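Our plaid tablecloth from Rikmont, four months in

I bought this tablecloth in April, after the old one finally gave up (turmeric, a birthday, don't ask). I wanted something for the small table in front of the couch, which is where we end up eating most nights even though we own a perfectly good kitchen table. I'd been looking at the Rikmont Clutley for a while, and then my sister-in-law Birthe Snorradóttir said she had the same one in green and was still happy with it, and that settled it. I ordered the pink and cream plaid that evening.

First thing: the colors. On my phone it looked a lot pinker, and I was a little nervous it would turn our living room into a doll's house. In person it's softer than that. The background is cream and a pale pink, with grey-blue bands and some brownish-grey double lines, and then these skinny salmon stripes you don't really notice until you're sitting right over it with a cup of coffee. We have a dark grey couch and not much else going on colorwise, so I was after something a bit cheerful, and it does the job. My husband calls it "the picnic" and has done since day one. He's not wrong!

It came folded in a flat packet with some very firm creases. I ironed it on medium and most of them came out, though one line down the middle hung around until after the second wash. If you're buying it for a particular dinner I'd open it the week before.

Now, washing. The label says 4 hot washes before you should judge the size, which struck me as an odd thing to put on a label, but okay. I've washed ours 11 times (I kept a tally inside the closet door because I knew I'd be writing this) and it did shrink a little on the long side. It still hangs over the edge, just not as generously. I wish I'd gone a size up, and if your table is anywhere near the top of the size range they give, I would. The stripes haven't faded as far as I can tell. I held it up next to the spare napkin that came with it, which has never been used, and I couldn't see a difference.

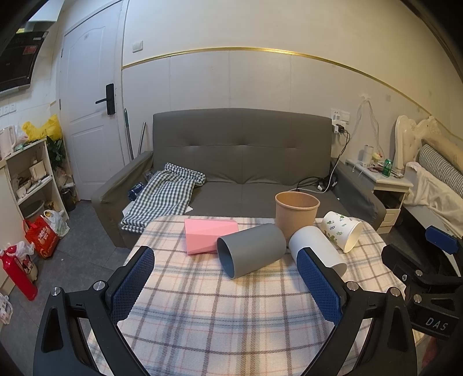 Reviewed by Vibeke Hjaltested
Home & Table
Posted Aug 22, 2021

Okay, stains. Coffee came out, both times. Red wine came out because I got to it right away with cold water and dish soap. Beet juice did not come out, at least not all the way, and there's a faint spot near one corner that I now keep on the couch side. Noémi Balogh from my old book group swears by soaking in washing soda overnight, so that's next on my list, and I'll update if it works.

What I like most is the weight of it. My last cloth was thin and slippery, and every time somebody reached for the popcorn the entire thing came along for the ride. This one stays put. We get all kinds of cups on that table – paper ones with cactus prints, a pink faceted one, whatever's clean – and half of them end up on their sides sooner or later, and the cloth doesn't bunch up under them. I don't use clips or a pad underneath, though I might add a pad if we had a glass table.

The hem is the weak point for me. Two of the sides are neat and the other two look like they were sewn on the last shift before vacation. I had a loose thread on one corner within the first month, and I just knotted it and snipped it. It hasn't gone any further but for 14 dollars more I could have had the Bech one with the mitered corners, and I do think about that sometimes. On the other hand the Bech only comes in solid colors, and every crumb shows on a solid. On plaid you can go a whole day and pretend you wiped down after breakfast.

Some smaller things. It's fine in the dryer on low but it comes out stiff, so I hang it over the shower rod now. It takes up to 300 degrees according to the package, but please use a trivet anyway, I would not trust that with a casserole dish. There's a faint factory smell when you open it, gone after one wash. The napkin is nice but there's only one. One napkin! Who is that for?

Would I buy it again? Yes, in the bigger size, and I'd probably look at the green too now that I've seen Birthe's in daylight. If neat sewing is a big deal to you, look at the Bech first. For a little table that gets eaten at, played on and spilled on every day, I'm really pleased with it, and it's lasted better than I thought it would when I saw those hems.

Good: soft colors, heavy enough to stay put, hides crumbs
Not so good: shrinks lengthwise, uneven hems, beets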